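Pluslow opens the gates on Wetorano's summer event, The Lanternwright's Errand

For immediate release

Hi everyone, Kęstutis Siliņa here, event lead at Pluslow. Our PR folks usually write these, but I asked if I could have a go at this one because I've been carrying this event around in my head since before the game even launched, and I'm a bit excited!

The Lanternwright's Errand arrives in Wetorano this July, on PC and console at the same time, and it's free for everyone who owns the game. It runs for 14 days. You'll be helping Choi, the grumpy lamp maker from the harbour district (yes, the one who charges you double for oil), track down the old signal lanterns that used to guide boats through the Prarnska marshes.

If you've played Wetorano for any length of time you'll know Prarnska as that grey patch on the east side of the map you couldn't get into. Well, now you can. We've been building it in the background for ages and it's the biggest area we've added so far. It has its own weather, its own fish and its own colour palette, and our sound team went a little overboard with the frogs. 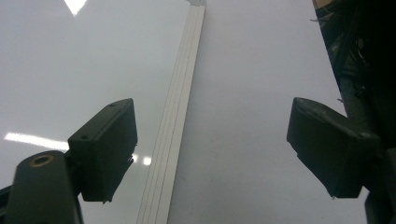
To get started you'll need to have finished Chapter 2 of the main story and spoken to Choi at least once. Head to his workshop after dark, game time, and he'll hand you a cracked lantern and a fair bit of attitude. From there a new tab shows up in your journal, and you can follow the lanterns in whatever order you like. Some are sitting out in the open on a jetty. Others are properly tucked away, and there's one I'm fairly sure will cause arguments on the forums for the whole event.

Each lantern you bring back earns you Wicks, the event currency. You can trade Wicks at the workshop for boat parts, furniture for your cabin, cooking recipes and a very silly hat. There are 48 lanterns all up, but please don't feel you have to find every last one. The main rewards, including the marsh skiff, unlock well before that, and I've tried hard to keep the thing friendly for people who only get to play for a bit after the kids are in bed. I'm one of those people myself these days.

Speaking of which - we listened to what you told us after the spring event. The daily timers are gone. If you miss a day, or a week, you can catch up on everything right until the event closes. We've also made the event dialogue skippable (my writers have forgiven me, mostly) and added a setting that makes the lantern glow brighter for players who have trouble with low contrast. Co-op works all the way through too, and everyone in the party gets credit for a find, even if they were off fishing on the other side of the marsh.

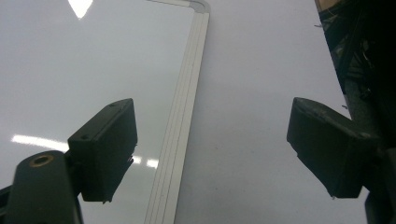 A few of you have asked whether Prarnska disappears when the event ends. It doesn't! The whole area stays on the map for good, along with the fishing spots and the ferry. Only the lantern hunt and the Wicks shop close. Any Wicks left in your bag will be turned into regular coins automatically, so you won't lose out if you forget to spend them.

There's a patch to go with all this. It brings the level cap up to 60, fixes the bug where your dog got stuck under the bakery, and sorts out the inventory lag that's been bothering anyone with a full storage chest. The full patch notes will go up on the Wetorano site the morning the event starts, and servers will be down for a short spell while we get everything in place.

For streamers and press, early access keys are available on request through the Pluslow press page, along with screenshots, key art and the new trailer. We only ask that you keep the last lantern's location to yourself until the event is live. I'm happy to do interviews as well, and I can talk about marsh fog for much longer than you'd probably want me to.

About Pluslow

We're a small independent studio that makes slow, cosy adventure games. Wetorano is our second game and the first we've kept adding to after release.

Media contact: Kęstutis Siliņa, via the Pluslow press page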